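Trestix Cell Guide
Section 5: Rules for handling soft and textile items

Before you start

This section applies to every cell in which the arm picks fabric, fleece, plush or other items that change shape when they are held. The rules for rigid parts are in Section 4 and they stay valid. When the two sections say different things, follow the stricter one.

You need the site risk assessment, the gripper data sheet, and the log for the cell. At the Clarkholm site the log is kept at the cell door. At other sites, ask the shift lead where it is.

Caution: A soft item hides the fingers. A person looking from the side may think the gripper is open when it is closed. Never judge the finger position by eye. Read it on the pendant.

5.1 Preparing the cell

1. Put the cell in manual mode and take the key with you.

2. Check that the emergency stop works. Press it, confirm the stop on the pendant, and release it. Write the result in the log.

3. Look at the fingers for sharp edges, loose screws and lint. Remove lint with a dry brush. Do not use compressed air inside the cell.

4. Check the wrist camera window. If there are fibers on it, wipe it with the cloth from the Ochoa kit. Other cloths can leave scratches.

5. Clear the work surface of anything that is not part of the task.

Note: Step 3 must be done again each time the type of fabric is changed, also during the same shift.

5.2 Setting the grip

1. Open the profile "Soft" in the Narton panel. Do not copy a profile for rigid parts and change only the force. The closing speed and the contact threshold are also different.

2. Set the force limit to 14 N. This is the highest value allowed for first trials with a new item.

3. Close the fingers at slow speed on the item. Wait 2 seconds before you read the width, so the pile has time to settle.

4. Write the closed width in the log, together with the item code.

5. Lift the item a short distance and hold it. If it slips, lower it again and choose a new grasp point. Increase the force only when a new grasp point does not help, and only with a signature from the cell owner.

Caution: Do not put your hand under a lifted item, also if the item is light. The danger comes from the arm and not from the weight of the fabric.

5.3 Checking the grasp

The wrist camera is the main tool for this check. The operator stands outside the fence and uses the live view on the pendant.

1. Stop the arm completely and wait until the view is stable.

2. Find the finger tip and the place where it meets the fabric. With thick pile the tip can press into the surface, and the contact line may be difficult to see.

3. Look for fabric that bulges out beside or under a finger. A small bulge is normal. If the fabric reaches a joint or a linkage, open the gripper and begin again from 5.2.

4. Look for stray fibers along the lower edge of the item. Fibers near the moving plates must be written in the log under "Lint".

5. Confirm the closed width on the pendant. The camera view alone is not enough for approval. 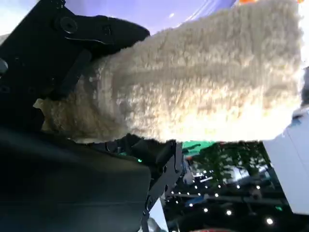 Comment received on draft 2 of this section, from the Clarkholm night shift: we agree with the check of the bulge, but please say clearly how often it must be done. We had one team that checked each pick and another team that checked only at the start, and both teams believed they followed the rule. We would also like that lint has its own line in the log, separate from "Other".

The comment is accepted. The following rule is now valid at all sites:

1. Do the full check of 5.3 on the first 5 picks after each change of item.

2. After this, do it once in every 107 picks, or at the start of a new shift, whichever comes first.

3. Write lint on its own line. Old log sheets can be used until they are finished, if the word "Lint" is added by hand.

5.4 Ending the work

1. Lower the item until it is supported, then open the fingers slowly. Do not drop it from height.

2. If fibers stay on the fingers, switch off the arm power before you remove them. Manual mode is not sufficient for this step.

3. Move the arm to the rest position and return the key to its box.

4. Sign the log. A sheet without signature counts as a check that was not done.

Note: For wet textiles see Section 6. The force limit given in 5.2 is not valid for them.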